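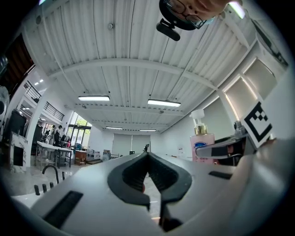
How much of a household's hot water goes to filling a bathtub?

Less than most residents guess. In the homes we studied, showers and kitchen taps took the larger share, and the tub mattered mainly on weekends.

By Dewanti Rondonuwu and Jyoti Mishra
September
6 min read

4. Bathing habits and tub type

We mailed the questionnaire to 500 households in the Berkum district and asked each one to keep a water diary for a week. The diary had one line per bath, with space for the start time, the fill level and who used the water. Fill level was marked on a printed outline of a tub, as people in the pilot had trouble giving it in gallons.

Respondents with a built-in tub reported the most baths. Those with a freestanding tub bathed less often but filled it higher, and several wrote in the margin that a low fill felt cold at the shoulders. We did not measure water temperature, so this remains a comment from residents and is not treated as a finding.

Tub type was also linked to the age of the bathroom. Most freestanding tubs in the diaries had been put in during a remodel, often along with a new water heater. The two effects are hard to separate with our data. 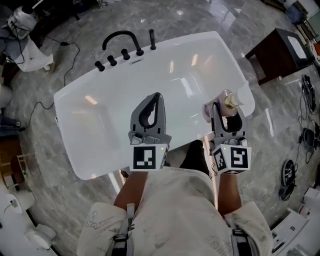
BERKUM, September – Figure 2. White freestanding bathtub with black spout, knobs and handheld sprayer along the rim.

Follow-up interviews were held with 40 of the households, each lasting up to 50 minutes. Five interviewers shared the work. They asked how the handheld sprayer was used where a tub had one. Rinsing hair and cleaning the tub were the usual answers – washing a dog came up too, mostly in homes with no separate shower.

A sprayer changes the diary entry in a way we had not planned for. Water used for rinsing goes straight down the drain if the plug is out, and the fill level does not show it. Acheampong's earlier diary form had a separate line for this, and we would bring it back in a second round.

Comments

Perla Cuevas: Did you ask about reusing the bath water on plants? My mother did this every summer.

Jyoti Mishra: We asked in the interviews only. It will be in section 5.

Shakuntala Goel: Is the printed tub outline available? I would like to try it with my students.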